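Home cooks wanted for the Paststead Supper Swap
Pamley neighborhood, starting in June

Do you cook at home most nights? We'd love to have you!
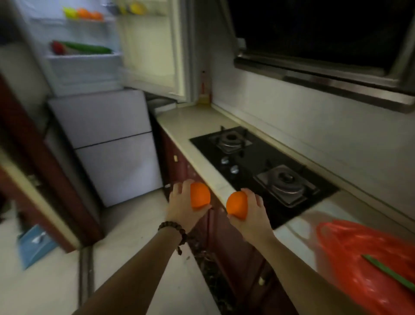
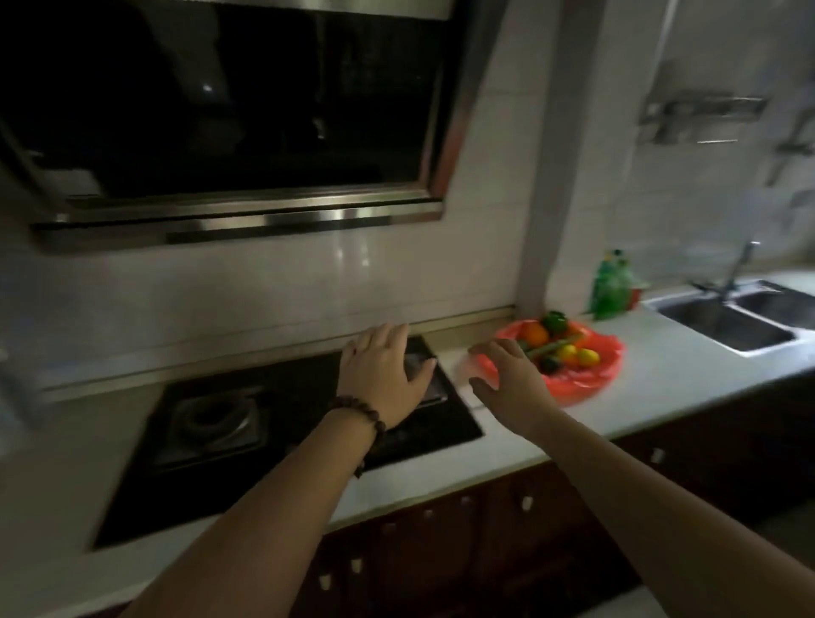
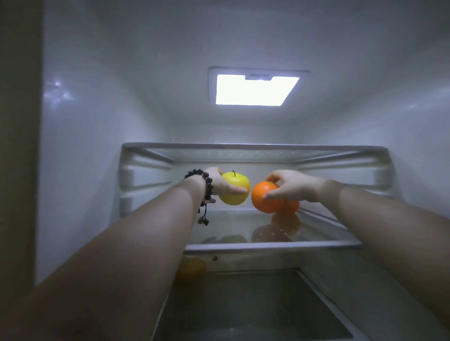 The Supper Swap pairs 20 households who trade one home-cooked dinner a week. You make a double batch, your partner does the same, and each of you gets a night off. Any ordinary kitchen will do. Gas or electric is fine, and if you have a black glass cooktop like the one in the middle photo, you're all set! Last round gave us bean stews, dumplings and a plum cake people still ask me about.

You'll need:
2 free hours a week
room in the fridge for a second meal
lidded dishes you don't mind lending

We pay $50 toward groceries at the start. Tell us about allergies when you write. Send a note to Kam-wah Peng or Heriberto Mamani at the Paststead front desk, and say what you like to cook.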